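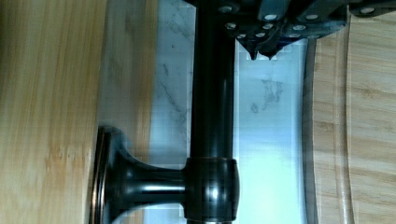 로봇이 들어오면 사람 일은 줄어드나요?
일의 양은 별로 안 줄고 종류가 바뀝니다. 손으로 하던 반복 작업이 빠진 자리에 점검, 예외 처리, 기록이 들어와요.

지난 수요일 수업에서 이 질문이 제일 많이 나와서 오늘은 여기서부터 시작할게요. 교재 5장은 읽어 왔다고 치고, 저는 제가 직접 다녀온 Pundutberg 얘기를 좀 길게 하겠습니다. (시험 범위 맞아요!)

Pundutberg는 숙박 시설에 객실 설비 관리를 해 주는 회사예요. 객실 마감재랑 금속 부속 점검에 로봇 팔을 쓰기 시작했는데, 제가 갔을 때 현장 담당이 16명이었습니다. 도입 전이랑 인원이 똑같아요. 저는 솔직히 줄었을 줄 알았거든요. 그런데 하루 일과표를 받아 보니까 완전히 다른 직장이더라고요. 예전에는 오전 내내 객실을 돌면서 봉이나 브래킷을 하나씩 손으로 확인했다면, 지금은 로봇이 판단을 못 하고 넘긴 건만 모아서 사람이 봅니다.

여기서 필기해 둘 용어가 '잔여 업무'예요. 기계가 못 하고 남긴 일이라는 뜻인데, 광택 있는 금속이나 무늬가 불규칙한 돌 표면이 대표적이죠. 반사광을 흠집으로 읽기도 하고, 돌무늬를 금으로 읽기도 하고. 그러니까 사람한테는 애매한 것만 계속 옵니다. 쉬운 건이 중간중간 섞여 있을 때보다 훨씬 피곤하다고들 해요. 저도 옆에 앉아서 오후 내내 같이 판정해 봤는데 마지막엔 다 똑같아 보였어요 ㅎㅎ

현장 교육을 맡은 Trinity Dvorak 씨가 해 준 말도 적어 두세요. "신입이 쉬운 걸로 연습할 기회가 없어졌어요." 저는 이게 그날 들은 것 중에 제일 중요한 얘기라고 봅니다. 숙련은 원래 쉬운 일을 잔뜩 하면서 쌓이는 건데 그 구간을 로봇이 가져간 거죠. 그래서 거기서는 신입한테 처음 8주 동안 일부러 수작업 점검을 시킨답니다. 회사 입장에서는 느리고 비싼 방법이라 내부에서 말이 많았대요.

임금 쪽도 잠깐 볼게요. 직무명은 '점검원'에서 '점검 운영원'으로 바뀌었는데 급여표는 그대로였어요. 책임은 늘었는데 말이죠. 이 부분은 Castellanos 사례랑 비교하면 재미있습니다. 거기는 도입 전에 직무 평가부터 다시 했거든요. 유인물 21쪽에 표가 있으니까 꼭 보고 오세요.

다음 시간까지 할 것
Castellanos 표를 읽고, 본인이 해 본 아르바이트나 일 하나를 골라서 로봇이 들어오면 무엇이 잔여 업무로 남을지 한 쪽으로 써 오기. 조별로 해도 되는데 글은 각자 내 주세요. Usitum 사례는 진도가 밀려서 다음 주로 넘깁니다.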